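The Bed in the Box, and the Box on the Bed

At Skelomo, a rental building of 154 units on the edge of Dusano, the last weekend of every month belongs to beds. Old ones go down the freight elevator on Saturday. New ones come up, and by Sunday afternoon the hallways are lined with cardboard and plastic waiting for the recycling pickup.

Most people think of a bed as one purchase. When you move into a new place, it becomes five or six. There is the frame, the slats, the headboard if it comes separately, the mattress, and then the sheets, which always seem to be in a box you taped shut first and loaded deepest. The order in which these things arrive decides how the first night goes.

The building's tenants have worked out a routine over the years, and some of it has been written down on a sheet that hangs beside the mailboxes. It starts with the frame. Assemble it in the room where it will stay. A queen frame put together in the living room will not go through a bedroom door, and people still try it. Leave every bolt finger-tight until all four corners are joined, then go around again with the wrench. A rail that is tightened too early pulls the opposite corner out of line, and the last bolt will refuse to catch.

Padded headboards take more patience than plain ones. The fabric hides the bolt holes, and on many models the holes are covered by a small flap at the back that has to be lifted with a fingernail. Upholstery also picks up whatever it leans on. Movers at Ko, a small delivery outfit that handles much of the furniture coming into Dusano, keep headboards in their plastic sleeves until the frame is standing and the walls have been wiped down.

Walls deserve a look before any of this. Once a bed is in place, the stretch of wall behind it won't be seen again until the next move. Small nail holes, tape scraps and flaking spots take a few minutes each with a putty knife and a tub of filler when the room is bare. With a bed in the way, the same job means dragging the whole thing out and scratching the floor. Loose cables are in the same category. Clip them up high or run them along the baseboard, and do it first.
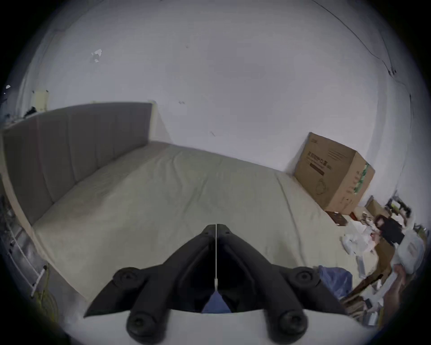 The fitted sheet goes on early, as soon as the mattress is in position. There is a practical argument for this. In an apartment full of cartons, a mattress is the largest clean, flat surface available, and it will be used as a table whether anyone plans on it or not. Coats land on it. So do phone chargers, screws in sandwich bags, and the carton somebody was carrying when their arms got tired. A sheet can be washed that week. A mattress with a scuff from the bottom of a box keeps the scuff.

Color matters a little here too. Pale sheets show every crumb and dust mark, which some people count against them and others see as the whole advantage. Beige and light gray have been the steady sellers at Plullik, a bedding store on the main street in Dusano, for as long as it has been open. White sells in January. Dark blue sells to students.

Wrinkles are another matter. A new sheet comes out of the package with fold lines pressed into it, and a washed one that sat in a moving carton for a week isn't much better. Ironing a fitted sheet is a job few people will take on. The simplest fix is to put it on slightly damp from the dryer and pull the corners down hard, opposite corners first. The creases that remain are mostly gone after a couple of nights. If they keep coming back in the center, the sheet is probably too large for the mattress, and a set of elastic straps underneath will do more than any amount of smoothing.

Depth is the measurement that trips people up. Width and length are printed on everything, but mattresses have grown thicker, and a sheet bought for an older one may reach the corners without tucking under them. It holds until somebody rolls over. Measure from seam to seam, add the thickness of any topper, and buy pockets at least 4 inches deeper than the result.

Then there is the cardboard. Skelomo logged 3,830 cartons through its recycling room last year, and 943 of them came through in August alone, when leases turn over. The building asks tenants to flatten boxes and stack them on edge. It also asks them to hold on to one or two. Furniture cartons often carry the assembly drawing and the part numbers on the outside, and a printed label with the order number is the fastest way to get a missing bracket replaced. Cut out that panel, slide it flat under the mattress, and it will still be there when a slat cracks.

The rest can go the same night. A box left standing in a bedroom tends to stay there. It gets a lamp on top, then a stack of books, and by spring it is a nightstand. Tenants who clear the bedroom completely before starting on the kitchen say they sleep better, and they have at least one room where they can shut the door on the mess.

Clothes are the exception to the one-room rule. They can wait. A row of hooks or a tension rod in a corner will hold a week's worth, and everything else can stay packed until the dresser is built. Stack the cartons of clothing by season, with the current one on top, and write on two sides so the label shows however the stack ends up.

Check the bolts again after ten days. Wood settles under weight, and a frame that was silent on the first night will often start to creak in the second week. A quarter turn on each side rail usually takes care of it. Keep the wrench in the nightstand drawer, or taped to the underside of the rail, where the next person to take the bed apart will find it.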